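Keyboard and Desk Cleaning, the Short Way

Crumbs and skin oil do most of the harm to a keyboard, and both come off with things already in the kitchen. Unplug it first. If it runs on batteries, take them out and put them where you will find them again.

Turn the board over above the sink and tap the back with a flat hand. Do this a few times, changing the angle. Then run a soft paintbrush, one inch wide, between the rows. Old toothbrushes are too stiff and push the dirt down under the keys.

For the key tops, dampen a cotton cloth with rubbing alcohol and wipe one row at a time. The cloth should never drip. Shiny keys are worn and no cleaner will bring them back.

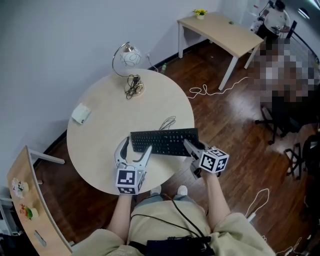 Minttu Lehtinen writes that she skips the alcohol and uses a drop of dish soap in a cup of warm water, wrung out hard, and that the letters on her old board have lasted longer since she changed over. She also says to do the cord while you're at it, as it is usually the dirtiest part.

I have tried the soap. It works, but it needs a second wipe with plain water or the keys feel tacky. Cords I do with the same cloth, pulling it along from the plug end.

If you take the key caps off, photograph the layout beforehand. Wash them in a bowl, not under the tap with the drain open, and leave them on a towel overnight. The space bar often has a wire under it and is best left in place.

Wood tabletops need less than people give them. A barely damp cloth, then a dry one, following the grain. For the gray smudge where wrists rest, use the soap water and a light hand. I put paste wax on mine every September. The tin I bought at Corkton Hardware is still half full after 5 years.
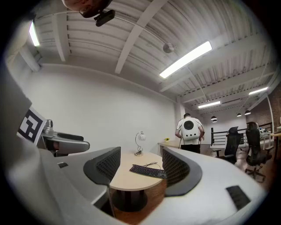
Wax goes on thin. Rub it in, wait until it looks cloudy, and buff with an old T-shirt. If it stays sticky, you used too much, and a little fresh wax on a clean rag will loosen it. Keep hot mugs off until the next morning.

Spread used rags flat outdoors to dry before they go in the trash.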